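The Fold and the Fallen

Every household has a chair. Mine is in the bedroom, and for seven months of the year it holds up a mound of knitwear that I refer to, when guests are due, as "the jumpers I'm rotating". They don't rotate. The top two get worn, the middle ones get pressed like wildflowers, and whatever is on the bottom was last seen in September.

I mention the chair so you'll understand the spirit in which I went to see Rongrong Xu, who repairs knitwear from a narrow shopfront called Suna and who has, in the past few years, become a reluctant authority on how the rest of us put it away. People bring her jumpers with shoulders that stick out like doorknobs. She asks them, gently, about hangers. They confess.

"Wool is heavy and it has nothing to do all night but hang there," she says. "You'd stretch too."

Her own jumper weighed in at 900 grams on the kitchen scales she keeps by the till, and she likes to put it in customers' hands while they hold a wire hanger in the other. Most of them get the point before she has opened her mouth.

The fold she teaches is not complicated, which makes it all the more galling that I needed to be shown it four times. You lay the thing down on its front, bring one side in towards the middle, turn the sleeve back along the body so it doesn't poke out, then do the same with the other. After that you fold up from the hem, once for a shelf and twice for a drawer. Flip it over and there's the collar, looking pleased with itself.

The trouble starts with sleeves. A cotton T-shirt has sleeves in the way that a cat has a tail: present, but not your problem. A chunky winter jumper has two great draught excluders stitched to the sides, and they'll go where they like. Xu lets them. A cuff on the diagonal doesn't bother her, and she has no patience for the online school of folding in which each garment must stand upright unassisted, like a small envelope with ambitions. 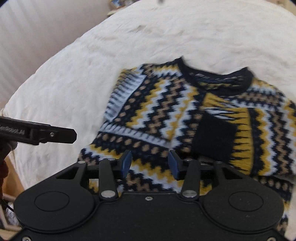
Zigzags in navy, mustard and pale blue, with one ribbed cuff going its own way across the front.

She does have opinions about where you do it. A bed is best, in her view, duvet and all. It's the right height, it's big enough for both arms of the garment, and you can't go to sleep until you've finished. Against this it must be said that a duvet is soft and a fold wants something firm to push against, so the result tends to have a bit of a slouch. Cathal Rafferty, who knits for the label Mirneso and shares Xu's workroom two mornings a week, does all his on an ironing board and thinks the bed people are kidding themselves.

Rafferty is worth listening to on the subject of pattern. A plain jumper folds wherever you ask it to. A bold one, with bands running across the body, shows you up at once, as any crookedness in the fold turns into a crookedness in the stripes. He lines up a band on the left with the same band on the right and works from there, muttering. He once spent most of an hour on a shop display of them and came back after lunch to find a customer had unfolded the lot to check for a medium.

"You learn to let go," he said, in the voice of a man who hasn't.

Then there's the matter of where they live once folded. Heavy ones go at the bottom, and no stack should be taller than you can lift in one go without using your chin. Xu sells a cedar block under the name Ernaditz, which she recommends, and a lavender sachet, which she sells anyway. She'd sooner you washed the jumper before packing it away for summer. Moths, she says, are mainly after your dinner.

I went home full of purpose and dismantled the chair. It took an evening. There were cardigans in there I'd mourned. I found a grey scarf, the good socks and a receipt for almost 40 dollars' worth of wool wash that I have no memory of buying and have certainly never used. By ten o'clock there was a row of slightly slouching bundles along the wardrobe shelf, cuffs every which way, collars to the front.

The chair turns out to be green. I sat in it for a while. Then it got cold, so I pulled a jumper from the bottom of the stack, and the rest came down with it.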